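Unit prices should be set in type as large as the total

Most grocery shelf labels carry two numbers. The large one is the price of the package. The small one, tucked into a corner, is the price per 100 grams or per ounce. Only the small one allows a comparison between packages of different sizes, and it is the one shoppers have to bend down to read.

The problem is partly typographic and partly a matter of units. On one shelf last February I found the same brand of rice priced per pound in one size and per ounce in the other. Both labels were correct. Together they were useless without a calculator.
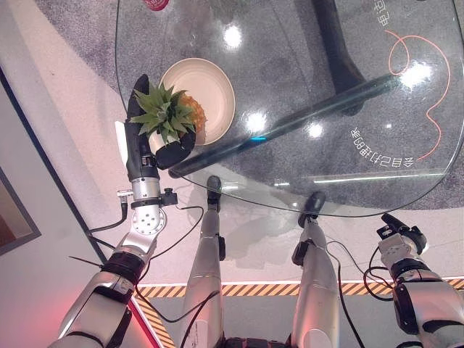
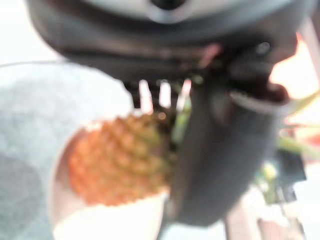 Kourosh Soltani
Contributing writer, retail and measurement

The usual objection is cost. Stores say that reprinting labels is expensive, and a mid-size store may have 1,000 of them in a single aisle. But labels are reprinted constantly as prices change. A new template adds one design job, after which the printing proceeds on the ordinary schedule.

A second objection is that shoppers ignore unit prices. Some do. Use of a number printed in tiny gray type is a poor measure of demand for it.

The rule I would write is short. Each product category gets one unit, fixed across all brands and sizes. The unit price appears in the same type height as the package price, on the same line. Sale labels follow the same format, including multi-buy offers, where the unit price is now most often missing.

Enforcement can be left to the inspectors who already check store scales. They have the training, and they are in the aisles anyway.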